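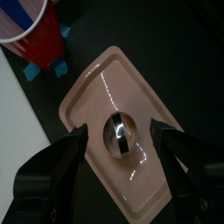 Drovden, 30 July 2024

How to check a viral video before you pass it along

My aunt sent me a clip in February of a man throwing bills off a parking garage, and by the time I had looked into it she had already shared it with 15 of her friends from church. It was four years old and came from an ad for a furniture store. She was a good sport, bless her, and she asked me to write down what I do, so I have finally gotten around to it.

Start by watching the whole thing twice, the second time with the sound off. Music does a lot of our feeling for us, and a clip can look pretty ordinary without it.

Next, pause on a clear moment, take a screenshot and run it through a reverse image search. Sort by oldest if you can. One clip I checked had 700 comments arguing over which city it was, and the first upload named the town right in the title.

Then read the account that posted it. Scroll back a good long way – past the first page, please! If every post is a shocking video with the same caption style, I close the tab and go make coffee.

Look for small local things too, like street signs, license plates and the weather. Jennylyn Aquino, who taught the evening class I took at the Azevedo library, had us compare shop signs with street view maps, and I still do it that way.

If you still can't tell, it's fine to leave it alone. A clip with 1,000 shares will get along without yours.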